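Teleop demos in simulation: one operator or two, and how cluttered should the counter be?

Cukar Community > Arms and Manipulation > Teaching by demonstration

Posted by Walter Guzmán
October 2021

I have a kitchen task I'm trying to teach a simulated arm by remote control, and I've reached the stage where I no longer know whether the arm is bad or I am.

The task is dull on purpose. Pick an item off a stone counter, put it on the plate, let go, back off. I drive the arm with a six-axis puck on the left side of my keyboard and open and close the fingers with the space bar. Every run gets recorded (joint positions, gripper state, two camera views) and then goes into a plain behavior cloning setup, nothing clever. The policy sees what I saw and tries to do what I did, a lot to ask of anyone.

I started with three objects on the counter. I recorded 200 demos over a couple of weeks of evenings and the policy was fine. Not graceful, but the tomato went on the plate. Then I read a thread on here saying that tidy scenes teach tidy habits, so I switched on the clutter randomizer and let it throw whatever it liked at the counter. I've recorded 300 more since then and the policy has gotten worse. It now reaches confidently toward a spot between two objects and closes on air. Sometimes it then carries the air to the plate and sets it down very gently.

Things I already checked: the timestamps line up, the camera poses are what the config says they are, and replaying my own recorded actions from the same starting state reproduces the demo. So the data is at least an accurate record of what I did.

What I did is the part I'm worried about. In the cluttered scenes I pause a lot. I hover. I go in from the left, change my mind and go in from the right. My wife walked past during one and asked if the robot was shy.

So, two things. Should I be pruning the hesitant demos, or is the hesitation useful because the policy has to learn to recover from something? And my friend with steadier hands has offered to record the other half. Does mixing operators help or does it just give me two sets of bad habits?

Socorro Rengifo

Prune them. I ran the demo collection at Galtlow for the better part of three years and the single most expensive thing in our dataset was people thinking.

When you sit still with the stick centered, you are recording an action, and the action is "do nothing." A cloned policy with no memory can't tell your thoughtful nothing from your finished nothing. Give it enough of those frames above a crowded counter and it learns that the right thing to do above a crowded counter is wait. Ours once waited through an entire lunch. We were proud of its patience until somebody looked at the logs.

What worked for us was trimming the idle frames automatically (anything under a small velocity threshold, except for the frames where the gripper is opening or closing, leave those alone or you'll cut out your grasps). Then we dropped whole demos where the operator reversed direction before the grasp. It hurts to throw them away. Throw them away.

Your reaching-for-the-gap problem is a different animal. You approach the same object from the left in half your demos and from the right in the other half, and a plain regression loss splits the difference. The average of two good grasps is a handful of nothing. Pick a side and stick to it, or change to a policy head that can represent more than one answer. Picking a side is cheaper.

On clutter, the randomizer is probably giving you far more than you need on day one. These are from the counter scenes in our old set, which from your description are about as bad as yours: 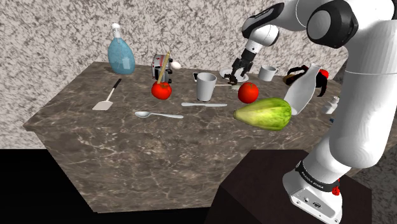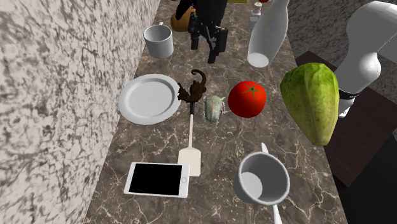 Does every object on the counter need its own demonstrations?

Only the ones you intend to pick up. The rest are there so the policy learns to leave them alone, and for that they need to move around between episodes far more than they need to be grasped. If the same distractor always sits beside the target, the policy will start using it as a landmark, and then you'll take it away one day and wonder what happened.

What I'd do in your place: keep your first 200, they're good. Add clutter in steps, a few objects at a time, and keep the approach side fixed for each target. Practice each new layout a few times with the recorder off, so the dithering happens where it can't hurt anybody. It feels silly to rehearse picking up a tomato. Do it anyway.

As for your friend: fine, with a catch. Have them watch a dozen of your cleaned-up demos first and copy your approach. Two operators doing the same thing slightly differently is healthy variety. Two operators doing two different things is the averaging problem again with twice the payroll. Tag every episode with who drove, too. We forgot to, and spent most of a March trying to work out which of us was responsible for the wrist flips. (It was me.)

korlow_basement

get a better controller. I had one of those pucks and went over to a Cabrera handheld and my demos got way faster. also have you tried just collecting more? I think we had 900 before ours did anything worth showing

Socorro Rengifo

The controller is a fair point, the puck is awful for combined rotation and translation, and a lot of hovering is really the operator untangling their own wrist. I wouldn't go with "collect more" before the cleanup, though. We had 2,692 episodes at our peak and the version trained on the pruned set beat it without much effort. I still have feelings about those evenings.

spoonside

Not a full answer, just adding something on the camera side since it bit me. Check what the arm hides at the moment you commit to the grasp. In my setup the operator view was an orbit camera I could spin around with the mouse, and the policy only got the two fixed ones. So I was making decisions based on things the policy had no way of seeing, and then getting annoyed at it for not being psychic.

Easy test: lock your own display to the two recorded views and try to do the task yourself. I failed several in a row and then apologized to the network.

If you can't do it from those views, move a camera or add one at the wrist. If you can do it but it's slow, record it that way anyway, trim the idle frames like Socorro says, and you'll at least be teaching from the same information the policy has.

Also, randomize the starting pose of the arm a bit. Mine always started from the same home position, and if anything nudged it off the usual path it had never seen that part of the counter before. A short stretch of "start somewhere odd, get back on track" covers what you're hoping your hesitant demos would cover, minus the hesitating.

Walter Guzmán

Thanks, all of this is useful and some of it is insulting in a way I needed.

I wrote a quick script for the idle frames and it removed more than a third of the cluttered set. That's a lot of footage of me thinking about squash. I also plotted the approach side per object. For the mug I'm consistent. For the tomato it's an even split, left and right, so that explains the air deliveries.

Locked the display to the fixed views last night. I missed the plate. Not the object, the plate, the big flat one that doesn't move. Moving a camera tonight, then retraining on the first batch plus whatever survives the pruning, right-side approach only. My friend starts after that, assuming the demos I show as good examples are in fact good examples.

Will post numbers in this thread once the retrain is done. Leaving it open until then.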